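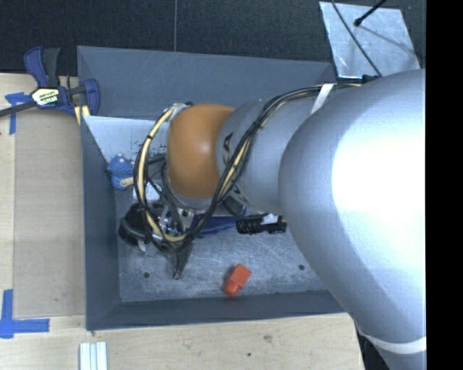
Moving house with a small van: your questions answered

By Ha-rang Seol
June

I've moved house a lot, and last year I started helping other people do it, with one van and my friend Min-kyu Ki on the other end of the sofa. We cover Matitside and the villages out towards Gumometti. The same questions keep landing in my inbox, so I've typed up my answers.

How far ahead should I book?

As soon as you've got a date you believe in. If you're buying, wait until you've exchanged contracts before you pay me anything, please. I've had people book on a hopeful nod from an estate agent and then ring me in tears. The end of the month goes first, because that's when most tenancies finish, so if you can move mid-month you'll get your pick of times.

Will it all fit in one van?

A one-bedroom flat nearly always does. Two bedrooms is a maybe, and it depends on the loft. People forget the loft! Also the shed, the cupboard under the stairs and whatever's been living at your mum's. Walk round with your phone, open every door and send me the video. It doesn't need to be tidy, I've seen far worse than yours.

Do I need to buy proper boxes?

You don't need to, but please use ones that close. My favourites are from the greengrocer, with the handles cut in, as long as they're clean. Books go in small boxes. I will keep saying this until I retire. My most book-mad customer had 81 boxes, every one of them small enough to carry up two flights without swearing, and I still think of her fondly.

Can I leave clothes in the drawers?

Yes, if the chest is solid and we're not going up a narrow staircase. Flat-pack ones I'd rather you emptied, as the bottoms drop out when they're tipped. Jumpers and pillows are handy for stuffing round lamps anyway.

What about the fridge and the washing machine?

Defrost the fridge the day before and leave the door propped open with a towel underneath. When it's in the new place, let it stand for a few hours before you switch it on (longer if it had to travel lying down, and have a look at the manual). For the washing machine, drain the hoses and put the transit bolts back in if you've still got them. I know, you haven't. Min-kyu wedges it upright between two mattresses and drives like he's got a wedding cake on board.

Is there anything you won't take?

Gas bottles, petrol, half-full tins of paint, and anything alive apart from houseplants. We did once do a tank of goldfish and I aged ten years between Sung Road and the ring road. Pianos need a specialist, sorry.

Are my things insured while you've got them?

Up to £3000 for the whole load, as long as we packed it or could see how it was packed. If you've got something worth more than that on its own, ring your home insurer first and ask if they cover removals. Take your jewellery, passports and house papers with you in the car.

Where do you park?

As near the door as I can get. If you're on a permit street, ask the council about a suspended bay or a visitor permit, and do it early - some of them want a good couple of weeks. A note through the neighbours' doors works surprisingly well too.

What should I keep out for the first night?

Kettle, mugs, loo roll, phone charger, bedding, a knife for the tape, and the bolts for the bed in a freezer bag with your name on. I use one big Puvider bag for all that and it goes in last so it comes out first.

Do I have to make you tea?

No, but Min-kyu takes two sugars.

What if the keys aren't ready?

It happens all the time. We'll wait an hour for nothing, and after that I charge a bit for each half hour. If it looks really bad we can keep the van loaded overnight in the locked yard and bring it round at eight in the morning. Ring me as soon as you hear anything, even if it's only that there's no news.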